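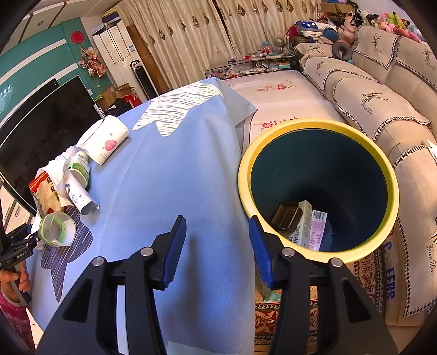 Ha-rang Sung has spent over three years teaching software to read other people's paperwork, and she would like it known that the paperwork started it.

"Everyone asks about the model," she says. "I ask them who designed the form."

Sung runs document intake at Nurkum, a small company whose product, Skimoton, pulls dates, totals and addresses out of scanned invoices and drops them into a customer's accounting system. She joined when there were four employees and one customer, a plumbing supplier in Funthorpe that filed its receipts by mood.

The early versions were confident. Skimoton once read a fax number as an amount due and scheduled the payment. "It was a very tidy mistake," Sung says. "Right currency, two decimal places. You almost wanted to approve it."

These days the software gives each field a score, and anything below the line goes to a person. Customers choose where the line sits, and most of them set it far too high in the first month. Then they see the review queue. "They call and ask if we can make it less careful," she says. "I send them the fax number story and we meet somewhere in the middle."

The newest release, called Ellwood inside the company, deals with tables that run across pages. Sung describes the work the way other people describe a kitchen remodel. Column headings vanish on page two. Subtotals turn up dressed as line items. One supplier puts its discount in the footer, in gray, under the bank details - she suspects on purpose.

Does she think the review queue will ever be empty? She laughs for a while.

"Somebody will always write 'see attached' and attach nothing," she says. "I can't train on nothing. I've looked into it."

Ellwood goes out to existing customers in April, with handwriting support to follow when it is ready. Asked when that might be, Sung says she has seen the handwriting and would prefer to talk about tables.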